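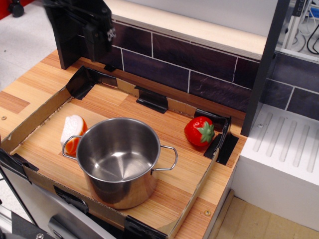
Gripper station at the Ogunleye test kitchen, with the work tray, steel pot and toy food items.

Call for Participants: Gripper Release Fault Study

The Brudmont Laboratory for Household Automation seeks adult participants for a study of how people notice and respond to faults in a kitchen robot. Sessions will begin in June at the Ogunleye test kitchen.

Background

During trials this spring, the gripper failed to stop when the stop button was pressed. It continued downward for 9 millimeters and pressed on the rim of a cooking pot before power was cut at the wall. There were no injuries. The operator reported that the status light had shown normal operation throughout. A review led by Danilo Pascual traced the fault to a delayed signal in the Trarnance control unit. The unit has been replaced, and a second stop circuit has been installed.

The review also found that the written instructions did not tell operators what to do when the first stop command fails. The present study will test a revised procedure.

What participants will do

Participants will direct the gripper by remote control as it picks up toy food and places it in a pot. At points not announced in advance, the software will imitate a fault, such as a late stop or a failure to release. Participants will be asked to respond according to the procedure and to complete a short interview afterward. All participants will remain outside the marked work area while the arm has power. A trained safety operator will be present at all times.

Eligibility

Applicants must:
Have been born in 1990 or earlier
Be able to read and follow written instructions in English
Have normal or corrected vision
Have no previous employment with the laboratory or with Bostirari, the maintenance contractor

Experience with robots is not required.

Time and payment

Each participant will attend 7 sessions. Those who complete all sessions will receive $500. Participants may withdraw at any time and will be paid for the sessions attended.

How to apply

Requests for an application form should be addressed to Crisanto Talavera, Study Coordinator, at the laboratory's front office. The office closes at 4:30 p.m.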